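Notes > Gigs and kit > Checklists

The quiet set: my pre-show safety checklist, with comments

14 comments | 8 shares

I've been doing live electronic sets long enough to have blown a fuse, a speaker cone and one very expensive audio interface, and after the last of those I sat down and wrote myself a list. It lives taped inside the lid of the Hurkton case. A few people asked for it after the June show at Ikden, so I've typed it up with the remarks I scribble next to each line. It's written for my own rig (laptop, interface, small mixer, two powered speakers, a contact mic or two, and a subwoofer when the room can take one) but most of it ought to carry over.

POWER

1. Mains leads looked at along their whole length, both ends. Result: one failed.
The kettle lead for the left speaker had a nick in the outer sheath near the plug. No copper showing, but I've binned it and cut the plug off first so I don't fish it out again in a weak moment.

2. Extension reels fully unwound. Result: OK.
I used to leave half the cable on the drum because it looked tidier. Please don't! A coiled reel gets properly hot under load, and mine has two ratings printed on it, one for wound and one for unwound, which I had never read until I went looking.

3. RCD tested with the button, at the venue, before anything is plugged in. Result: OK, tripped first time.

4. Nothing earthed by hope. Result: OK.
If there's hum, I use an isolating transformer on the audio line or move everything on to one circuit. Taking the earth out of a plug to cure a buzz can kill somebody, and I still meet people who do it.

5. Total load written down. Result: OK.
Amps and sub on one outlet, laptop and mixer on another strip. The Ultside sub pulls a big gulp when it's switched on, so it goes on by itself with the mixer faders down.

SOUND LEVELS

6. Limiter in the patch, last thing before the outputs. Result: OK.
This is the one I'd keep if you made me throw away the rest of the list. A live-coded patch can go from a whisper to full scale with one typo in a feedback line, and the speakers will do exactly what they're told. I test mine by feeding it something horrible at low volume, headphones round my neck and not on my ears.

7. DC blocker after every feedback loop. Result: one missing, fixed.
I'd rewritten the drone section on Saturday and left it out. You can't hear DC, you just get a warm voice coil and then a smell.

8. Ultrasonics checked on the analyser. Result: OK.
My ring modulation bits throw a lot of energy up where I can't hear it any more (age!) but the tweeters still have to cope, so there's a low-pass on that bus.

9. Level meter reading from the front row and from my own chair. Result: OK, with a comment.
My chair was louder than the front row, which I only found out because I bothered to measure. Turned the monitor down and shifted it further off to the side. Earplugs offered at the door, a bowl of 50 pairs, and I put a pair in too.

10. Low end walked round the room. Result: needs another look.
I run a slow sweep from 200 Hz downwards and wander about listening for rattles. One of the ceiling panels sang along quite happily. It was only a rattle, but it's overhead, so I asked the venue to have someone up a ladder before the next one, and I dropped the sub a little in the meantime. 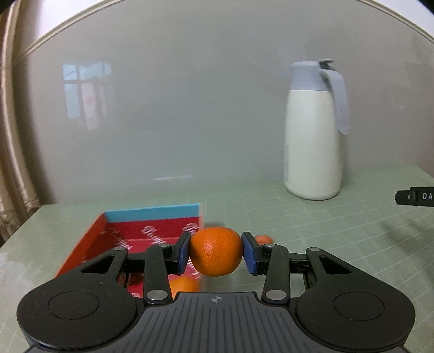 OBJECTS AND CONTACT MICS

11. Everything I hit, scrape or squeeze is inspected before it goes on the table. Result: OK, one change.
Piezo discs are glued to all sorts in my set, and a hard edge plus an excited performer equals a cut finger, so I run a cloth over each object and see whether it snags. Springs get their ends bent in, the saw blade has its teeth taped and the glass bowl stays at home. The clamps matter just as much, since a thing that slips makes a terrific bang through a contact mic. I like something soft on both sides of whatever is being held, the way those blue rubber pads sit against the mandarin, and I've swapped my bare metal clips for rubber-faced ones. 

12. Piezo discs insulated. Result: OK.
Two coats of liquid rubber and heat-shrink over the solder joint. Wrap them badly and they hum every time you touch them.

13. Drinks off the table. Result: failed, my own fault.
Tea. It was my tea. It's now on a stool behind me.

STAGE AND FLOOR

14. Cables taped flat at every crossing. Result: OK.
Proper gaffer, stuck along the cable as well as across it. Short bits across only will lift at the edges and catch a toe.

15. Speaker stands. Result: OK, with a comment.
Pins in, legs spread fully, and a sandbag on each. The Adeleke stands have a collar that feels tight before it is tight, so I lean on the pole and then give it another turn.

16. Exits clear and visible with the house lights down. Result: failed, then fixed.
I only check this in the dark now. With the lights up the side door looked fine, and with them down my own empty flight case was a black lump in front of a black curtain.

17. Strobe or flashing visuals announced on the door and at the start. Result: not used this time.

18. Emergency mute within reach. Result: OK.
I have a key on the laptop that frees every synth, and a physical mute on the mixer for when the laptop is what's gone wrong. Practise with both. My hand went to the wrong one twice in rehearsal.

PACKING DOWN

19. Volume down, amps off first, then mixer, then laptop. Result: OK.

20. Sub lifted by two people. Result: OK.
It's an awkward shape more than a heavy one, but my back has opinions.

Still to do before the next date: replace that kettle lead, chase the ceiling panel, and buy more gaffer.

Recent notes
Feedback delay networks for the impatient
Moving a set from headphones to a real room
What I keep in the Hurkton case
Recording springs in a stairwell
400 short loops and how I file them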